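4.3 Recording a task at the sink

This section is for owners of the Kultau hand-held gripper set (two grippers, one carrying case). Please complete section 4.2, Charging and pairing, before you continue.

1. Clear the space in front of the sink so that the operator can stand close to it.
2. Place the object for the task on the ledge beside the faucet. For the practice task we use a bar of soap in its dish.
3. Hold one gripper in each hand and point both of them toward the faucet.
4. If your set was delivered with marker cards, check that the card is flat and clean. Do not cover it with your sleeve or your other hand. 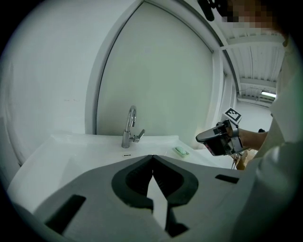 Figure 18. Starting position at the faucet. The square marker card stands on top of the gripper.

5. Keep still until the start tone has ended, then begin to move. Slow movements give better recordings – the Kultau software rejects a take when the gripper turns too quickly.
6. Open the finger pads fully before you approach the soap. Close them gently. A soft bar is easily marked by the ribs inside the pads.
7. Return to the starting position and press the stop key.

Note: A glossy white sink reflects the ceiling light. If the software shows the message "Low contrast", change your angle a little and repeat step 5.

Note: The memory holds 200 takes. Copy them to the computer before you start a new task. Takes which are not copied will be overwritten, beginning with the oldest.

CAUTION: The grippers are not waterproof. Do not hold them under the running faucet and do not lay them down in the basin. Let cables hang free from the wrist, away from the water.
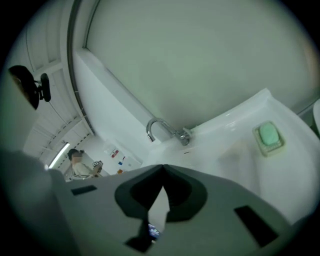

4.4 WORKING WITH A SECOND PERSON

A second person may stay in the room during a recording, at a distance of 2 meters or more from the operator. He or she should not walk between the operator and the sink until the stop key is pressed.

If a take was disturbed, delete it the same day – later it is difficult to find. See section 4.5, Reviewing takes.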